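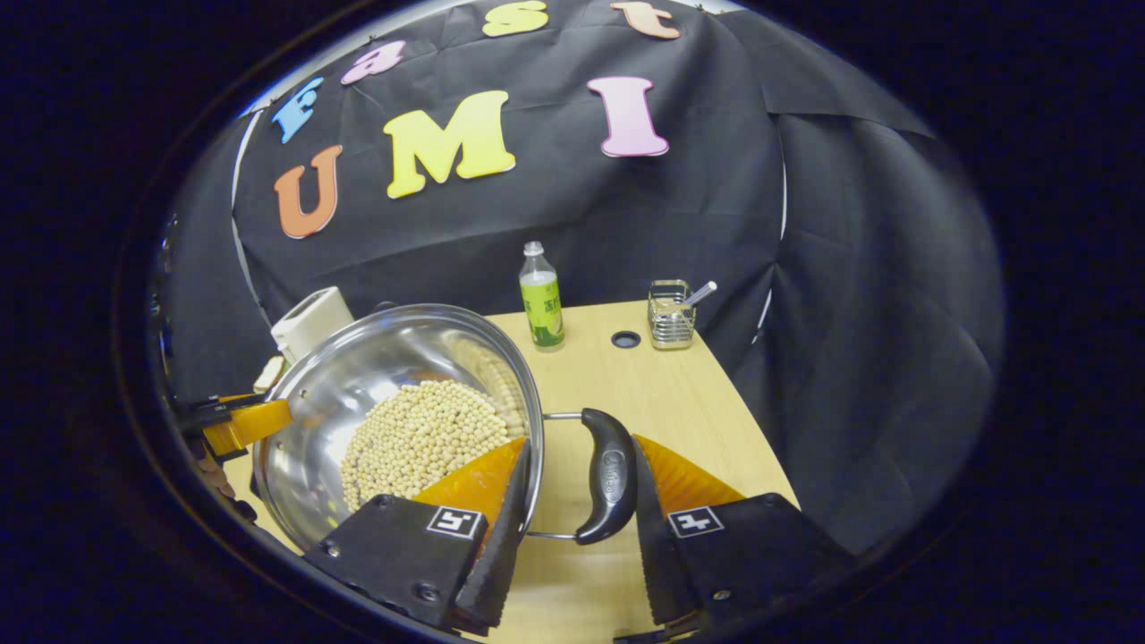
Sigita Eglītis reckons I'm being unfair. Her comment under my last post said that showing a robot a job by hand is the first idea in this field she could explain to her mother, and that I should stop sneering at it until I'd tried teaching one myself by writing code.

Fair enough, I've done the code version and it was miserable. And I do like the hand-held gripper idea. You pick up the tool, do the job with your own arms, and the recording is supposed to carry over to a machine that wasn't even in the room. No remote control with half a second of lag, no arm worth more than my car to crash into the worktop. A pot of soybeans and a table will do.

My trouble is with the word "fast". Fast to record, yes. At Altham in August I was told a person could get through 40 goes at a pot task before lunch, and I believe it. Then came the sorting. Of 700 recordings they'd made for one job, some 9 in a hundred went in the bin because the tracking had wandered off, and somebody had to look through the lot to decide which. That part never makes it on to the slide.

Then there's the matter of what you've taught. A pot handle is a good test, I'll grant, as it's curved and a full pot wants to tip. But a person holding a gripper still has a person's wrist. I feel the weight shift and correct for it without thinking. How much of that ends up in the recording? The Wenis people say enough of it does. The Flostus people say you need 2,000 goes and three different kitchens, and they sell the recording kit, so make of that what you like.

Remote control has its own problems (I was hopeless at it, and my neck hurt until Saturday) but at least the robot doing the learning is the robot doing the work. If it can't reach, you find out there and then.

Sigita, I will have another go. I'd like to see the same beans in a different pot, on a table nobody has practised on, with the failures left in. If Wu or anyone else has numbers for that, send them over and I'll print them here – the bad ones too.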